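Plank flooring

Plank flooring is a floor covering made of long, narrow boards laid side by side. The name is used for solid timber boards and also for newer coverings that copy the look of timber. It is common in homes, shops and small offices.

History

Early plank floors were made from whichever trees grew nearby. Boards were sawn by hand, and their widths varied a good deal within one room. In many houses the ground floor was beaten earth or stone, and planks were kept for the rooms above. Machine sawing and planing made boards of even width cheap enough for ordinary houses. The tongue-and-groove joint, in which a ridge on one board fits a slot in the next, closed the gaps that had let draughts and dust through.

Types

Solid planks are cut from a single piece of wood and can be sanded many times. Engineered planks have a top layer of real wood glued to a base of cheaper wood, and move less when the air turns damp. Printed planks carry a picture of wood grain under a clear wearing layer – they cannot be sanded, but most are easy to clean.

Colour

Brown remains the usual choice, from pale honey to nearly black. Mixed shades of brown and grey are also sold. Dark floors show pale dust and crumbs more readily than mid-toned ones, while very pale floors show mud and scuffs. 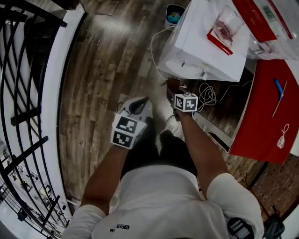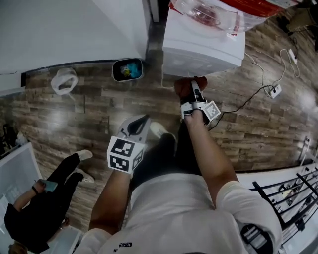

Brown tones in a plank floor, viewed from overhead.

Laying patterns

In the simplest pattern all boards run the same way, usually along the length of the room or towards the main window. End joints are staggered so that they do not line up from row to row. Herringbone and chevron patterns use shorter pieces and produce more waste. A small gap is left at the walls to allow for swelling, and is hidden by the skirting board.

The fitter Jasper Leemans, in his handbook for the trade school at Stukodcombe, advises opening several packs at once and mixing the boards before laying. Shades can differ slightly between packs, and mixing spreads the difference across the room.

Care

Grit does most of the damage to a plank floor, and regular sweeping prevents much of it. Mops should be well wrung out, as standing water can get into the joints and lift the edges. Felt pads under chair legs reduce scratching. Oiled floors need fresh oil from time to time – lacquered ones are left alone until the coating wears thin.

See also: Parquet, Skirting board, Underlay

Categories: Floors | Building materials | Interior finishes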